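Build the Boring Table First

Everybody who walks into our shared workshop in Gillton wants to talk about the arms. How much can they lift, how fast do they go, could they fold my shirts? I get it, I was the same way in April when we bolted the first one down. But I've come around to a view that annoys some of my fellow members, so I'm going to lay it out properly: if you're building a two-arm setup as a hobby, spend your money and your patience on the table.
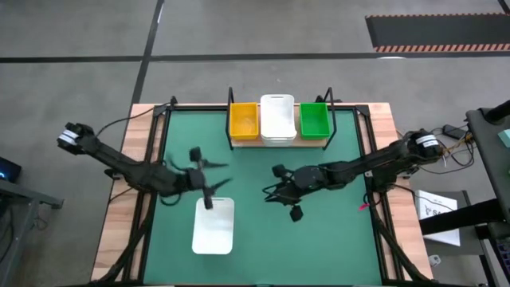

Page last changed: August 10, 2024

Our parts bill for Mansilla (yes, we named it) came to $2,098, and $500 of that went into stuff that doesn't move at all. Wood, mat, rails, a shelf, bins. Oanh Nghiêm thought I'd lost my mind. She wanted better motors, and she had a spreadsheet, and it was a pretty good spreadsheet! My answer then and now is that a white tray on a dark green mat is a gift to anybody writing code that has to find the tray. You can spend weeks teaching software to cope with a messy surface, or you can buy a mat in a color that none of your objects happen to be.

Same with the rails. I've heard them called training wheels, and fine, I'll take training wheels. When something slides, I'd like it to stop at a piece of metal before it lands on concrete. And colored bins – I will defend colored bins to anyone. Yellow, white and green are easy for the camera and even easier for me at ten at night when I'm reading logs and trying to work out which bin the arm thought it was going for.
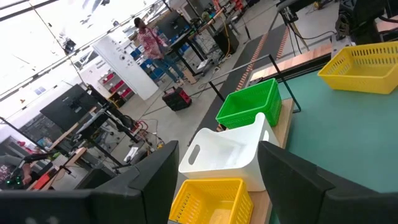 Where I've changed my mind is on doing this stuff alone in a garage. I used to think a shared shop would drive me nuts, with people walking by and other projects humming along a few feet away. But it keeps you honest about things like where the cables run and how far an arm can reach past the table. Waltraud Meinecke made us redo our cable routing 3 times, and I grumbled through all of them, and she was right each time (don't tell her).

Oanh still says we should have gone with the Plostier motors, and maybe for the next build we will. She's already calling that one Ekavum and drawing up a parts list. I looked at it last night. There's a line for motors, a line for a much fancier camera, and way down near the bottom it says "table, whatever's left." We're going to have to talk about that.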